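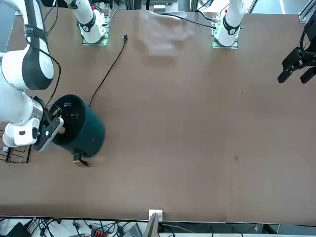 A customer asked us on Monday whether the orange rind on her Voralport was dye, and whether she ought to have been cutting it off all these years. We loved the question so much that it has moved to the top of the page, with the rest following on from it.

Is the orange rind dyed? Can I eat it?

No dye at all! The color comes from the washing. Every wheel of Voralport gets wiped down with salt water, again and again, while it ages, and the bacteria that like a damp, salty surface slowly turn it from pale cream to apricot to a real brick orange. You can eat it. It's savory and a bit yeasty, and if you get a faint crunch between your teeth, those are little crystals that form on the surface. Some people find the rind on an older wheel too much, and that's fine too. Cut a thin slice with the rind on, try it, and then decide. Trimmings are great in a pot of bean soup (fish them out before you serve it).

Why does it smell like that?

Ah, the smell. Washed-rind cheese smells much stronger than it tastes, and that goes double for ours. If you've kept it wrapped for a few days, the first whiff when you open the paper can be a shock, even for those of us at Mondoditz who are around it all day long. Leave it unwrapped on a plate for ten minutes and most of that blows off. What you want underneath is something like a barnyard, toasted bread and wet cellar stone. What you don't want is a sharp sting of ammonia that's still there after half an hour. A light touch of ammonia goes away with air. A strong one means the cheese has been shut up too long or has simply gone over the hill.

How should I wrap it?

Cheese paper if you have it, and if you don't, parchment or wax paper with a loose plastic bag or a lidded box over it. Please don't stretch plastic wrap tight over the cut face. The cheese sweats, the rind gets slimy, and the whole thing starts to taste like the wrap. Change the paper every few days, or whenever it feels soggy. Our own paper has a waxy side and a plain side. The waxy side goes against the cheese.

Where in the fridge does it go?

The vegetable drawer is a good home for it. It's a little warmer and more humid than the shelves, and the drawer keeps the smell away from the butter, which will soak up anything. Keep it apart from blue cheese, too. Blue mold travels, and it will happily settle on the cut side of whatever lives next door.

How long will a piece keep?

A good-sized wedge should be at its best for two weeks or so, and a small piece for less. The young Voralport is softer and needs eating sooner than the old one. If you can, buy a smaller piece more often! We're always glad to cut to whatever size you like, and nobody behind the counter will sigh at you for asking for a sliver.

There's mold on it. Do I throw it out?

Usually not. On the firm, older Voralport, a spot of white or blue-green on the cut face can be cut away with a good margin around it, keeping the knife clear of the mold, and the rest is fine to eat. With Anik, our fresh cheese, the answer is different. Mold on a soft, fresh cheese means the whole tub goes in the trash. The same goes for anything pink, black or fuzzy that you don't like the look of.

What is Anik, anyway?

Anik is a fresh cow's milk cheese that we make in small batches and sell in tubs. It's only a couple of days old when it gets to you. Think of something between ricotta and a very soft farmer's cheese, with a clean lemony tang. It has no rind, hardly any salt, and no patience, so plan on eating it within the week. We like it on toast with honey, spooned over hot potatoes with chives, or stirred into scrambled eggs right at the end. It's wonderful in May, when the cows are out on new grass and the milk turns so yellow you'd swear we'd added something.
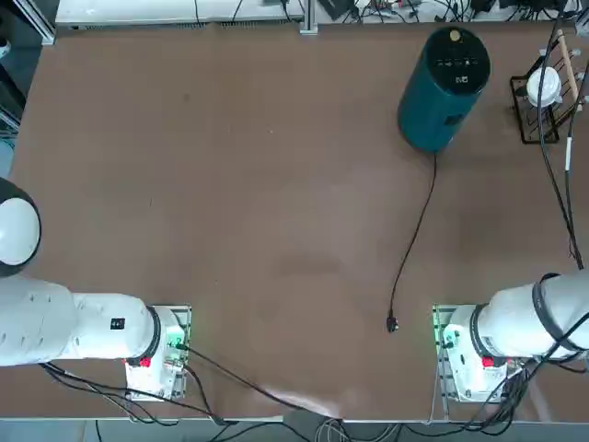 Anik doesn't freeze well, by the way. The water separates out and you're left with something crumbly and sad. If you have too much, bake it into a cheesecake or fold it into pancake batter, and freeze those instead.

Can I freeze Voralport?

You can, if it's headed for cooking. Grate it first, pack it flat in a bag, and use it straight from the freezer for sauces, gratins or the top of an onion soup. The flavor holds up nicely. The texture does not, so don't freeze a piece you were hoping to put on a board.

Should I serve it cold?

Please take it out first! An hour on the counter makes an enormous difference to the older wheels, and half an hour is enough for the young ones in warm weather. Leave the paper loosely over it so the cut side doesn't dry. Anik is the exception and is lovely straight from the fridge.

What should I eat with it?

Dark rye bread, first and always. The one we sell comes from Kazlauskienė, a bakery that does a dense sour loaf with caraway, and the two taste as though they grew up together. After that, try boiled potatoes, pickled onions, a tart apple, or a spoonful of plum jam. For drinks, a malty brown beer is hard to beat. Dry cider is close behind. If you want wine, a white with some body does better than most reds, which can turn a bit metallic against the rind.

Does it melt?

The young one melts like a dream. It goes soft and glossy and stays together, so it's the one for grilled sandwiches and for draping over vegetables. The old one gets oily if you push it with high heat. Grate it fine and stir it in off the burner.

Is your milk raw or pasteurized?

Voralport is made with raw milk and aged well past the legal minimum. Anik is made with pasteurized milk. If you're pregnant or have been told to be careful with what you eat, please ask your doctor before choosing anything with a washed rind, whatever the milk.

Is it suitable for vegetarians?

Anik, yes. It's set with a microbial rennet. Voralport is made with traditional animal rennet, so no, sorry. We've made test wheels with thistle, and they were interesting, but they came out bitter and we haven't cracked it yet.

I can't have much lactose. Is that a problem?

Most of the lactose leaves with the whey, and what remains in an aged wheel gets used up as it ripens. Many people who can't drink milk do fine with old Voralport. Fresh cheese is another story, and Anik has a fair amount of lactose in it. Go by what your own stomach and your own doctor tell you. If your trouble is a milk allergy, none of our cheese is safe for you.

What's the number stamped on the rind?

That's the batch. If your piece says 1459, we can look in the make book and tell you which vat it came out of, which morning's milk went in, and how the curd felt when it was cut. Do send us the number if you had a piece you especially enjoyed. We get such a kick out of hearing which ones people liked, and we can sometimes find you another wheel from the same batch.

Why does it taste different from last time?

Because the milk was different! Summer wheels are golden and a bit grassy, and winter ones are paler, milder and somewhat nuttier. Age plays a part as well. The oldest wheels we sell have been on the boards for 52 weeks, and by then the paste has gone firm and sweet, almost like butterscotch at the end.

Can I order a whole wheel?

Yes, and it's a terrific thing to have at a party. Give us a week's notice so we can pick a good one and brush it down. We can halve or quarter it for you and wrap the pieces separately, which makes it a lot easier to store. Tell us when you plan to cut it and whether your guests lean mild or strong.

Do you ship in hot weather?

We ship Voralport all year, with ice packs in the warm months, and orders go out early in the week so nothing sits in a depot over a weekend. If it arrives a little soft or sweaty, put it in the fridge for a few hours before you cut it. Anik is counter pickup only, from 10 a.m. until it's gone.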